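Arrumação do quarto de brincar -- galeria

Abril de 2024

Finalmente as fotografias. Demorei, eu sei, a Inês Mota já me perguntou duas vezes e a Conceição Figueiredo deixou de perguntar. Foi uma semana inteira a esvaziar armários no Grirklow, a sala de brincar do rés-do-chão, e a voltar a pôr tudo lá dentro com algum juízo. Vai pouco texto porque estou a escrever isto entre duas coisas e a bateria não ajuda. Quem quiser a lista completa do que entrou e do que saiu pede ao Custódio Loureiro, que a tem em papel.

Números para quem gosta: 712 peças passadas pela mão, contando bolas, blocos, bonecos, carrinhos e aquelas argolas de empilhar que aparecem sempre desirmanadas. Dessas, 228 foram para doação. As outras ficaram ou seguiram para a sala de cima. Os puzzles não entram na conta, ficam para Outubro, com mais calma e mais mesas.

Como está arrumado agora, para não andarem à procura:

Blocos grandes -- armário da esquerda, prateleira de baixo. Os miúdos chegam lá sozinhos.
Blocos pequenos -- caixas com tampa, em cima. Por favor tampa MESMO fechada.
Carrinhos -- gaveta do meio. A pista está atrás da porta, enrolada.
Bonecos de pano -- lavados, no baú. Falta coser um braço ao urso, a Yesenia Cuevas levou-o.
Argolas e copos de encaixe -- saco azul pendurado no cabide.
Bolas -- caixas transparentes. Vê-se logo o que lá está dentro, e acabaram as discussões sobre qual caixa era qual.

Sobre as caixas transparentes, que foi o que mais perguntaram: são das moles, em plástico, com debrum de tecido. Comprámos na Tirkach. Não são rígidas, vazias descaem um bocado e ficam com vincos, mas com peso dentro compõem-se. Limpam-se com um pano húmido. Não levar à máquina, o Joaquim Moreira tentou com uma e o debrum encolheu todo. Para quem tem prateleiras estreitas são óptimas, dobram e cabem em qualquer lado. Para empilhar não servem, aviso já.

As bolas foi a parte mais chata. Estavam espalhadas por tudo quanto é sítio -- atrás do radiador, dentro de botas, duas no vaso da entrada. Ficaram separadas por tamanho e depois por cor, as pequenas laranja à parte porque são as do jogo de pontaria e fazem falta juntas. As de esponja já esfareladas foram fora. As de ténis passaram para o pátio, não voltam para dentro, combinado?

Mesa: usámos a de madeira clara com o tampo branco por cima. Bom para separar coisas pequenas, tudo se destaca e não rola nada para as ranhuras. Quando acabarem de usar é passar um pano e deixar o tampo onde está, que é pesado e da última vez foi parar ao corredor.

Ainda por fazer:
- etiquetas novas (as antigas descolaram qause todas)
- arranjar a dobradiça do armário da esquerda
- ver se a estante da Drirnholm aguenta mais uma prateleira
- decidir o que se faz aos instrumentos, que estão no corredor a apanhar pó e a ser tocados às sete da manhã

Orçamento: tínhamos até 551 euros e não chegámos lá, o resto fica para as etiquetas e para a dobradiça. Talões com a Conceição.

Quem tiver caixas com tampa que não use, traga. Tamanho de sapatos ou um pouco maior. Não tragam mais peluches!! O baú está cheio e a tampa já só fecha com alguém sentado em cima.

Se alguem tiver fotografias dos armários antes da arrumação mande-as, que eu esqueci-me de tirar e gostava de pôr o antes e o depois lado a lado. Vou acrescentando aqui à medida que chegarem -- para já fica a das bolas.

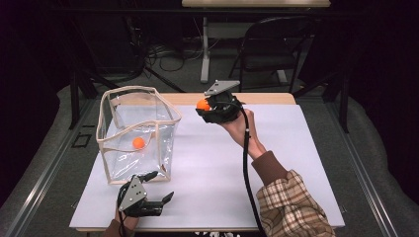
Bolas laranja -- uma já na caixa transparente, outra ainda por cima da mesa.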